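Budget for a robotic drive-removal cell, desktop towers

Hourani
We strip old desktop towers at Brendlow and want to quote a robot cell for pulling hard drives. Volume is 300 towers a month. What gets missed in the budget? 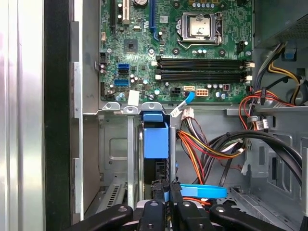

Spare fingertips are my main worry.

Dovel
Price the fixture first. Cables cost you cycle time.
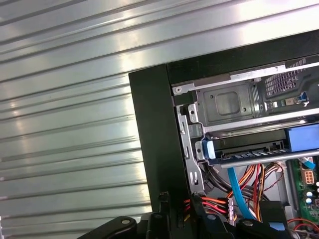 Do we need a second arm?
Budget for one and trial it before buying the other.

Leopold Steiner
Plan in this order:
- Gripper and spare fingertips
- Work surface and part holders 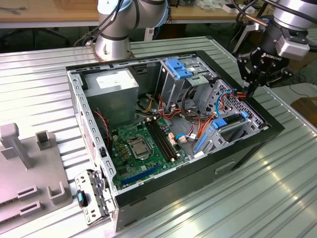 - Integration, 70 hours

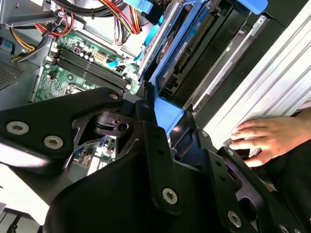
Labor stays in the budget. Allow one operator per cell for the first 3 months. Ours keeps a hand at the ribbed panel beside the tower, so include the safety assessment.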